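Cuaderno de taller — línea de plegado textil
26 nov 2022

Sigo sin creerme el método Paiva. La hoja dice que cualquier prenda acolchada queda en paquete rectangular con tres dobleces: mangas hacia dentro, capucha sobre el cuello, bajo hacia arriba. Con una camiseta, puede ser. Con un plumífero el aire se va donde quiere, y lo que aplastas por un lado sale por otro. La misma hoja promete que el paquete «se mantiene por sí solo». Ya veremos.

Prenda de hoy: chaqueta gris acolchada, cremallera delantera, tejido algo brillante que resbala contra sí mismo. Superficie: la cama con la tela de cuadros rojos y blancos. En Hiltari insisten en que hay que doblar sobre mesa rígida. No lo veo tan claro, en casa la gente dobla encima de la cama y es para esa gente para quien escribimos la guía. Eso sí, el colchón cede y apretar para sacar el aire sirve de poco.

Notas sobre el orden de los dobleces:
— La manga primero. Si se deja para el final, abulta por fuera.
— La capucha es lo peor. Tiene forma propia y tiende a quedarse en cúpula. Paiva le dedica media línea.
— Cremallera cerrada o abierta: la hoja no lo dice. Cerrada atrapa aire, abierta se descuadran los delanteros. Prefiero cerrada hasta media altura, sin más prueba que mi costumbre.

La chaqueta gris sobre la cama, más o menos recogida según la foto:

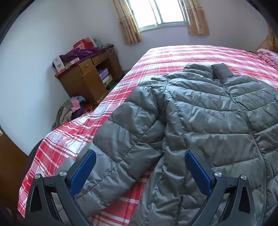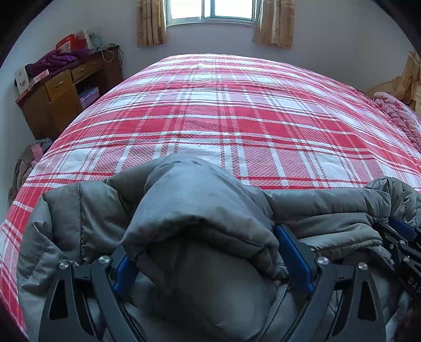
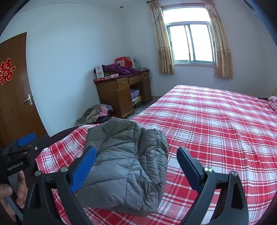 Queda pendiente lo del volumen. El folleto de Toditz da 21 litros para una chaqueta doblada «de talla media» y no explica cómo lo midieron. Sospecho que con la prenda comprimida a mano y alguien sujetando la tapa. Mientras no tengamos caja graduada no pienso copiar esa cifra en la guía, por mucho que en Vedik la den por buena desde abril.

Tampoco me convence contar como «doblado» todo lo que acaba más pequeño que al empezar. Propongo un criterio aburrido: coger el paquete, moverlo al otro extremo de la cama, soltarlo y esperar 110 segundos. Si se abre, no cuenta.

Para la próxima:
— repetir con la capucha hacia dentro del cuello
— probar sobre mesa, misma chaqueta, mismo orden
— pedir a Toditz el protocolo de medida (otra vez)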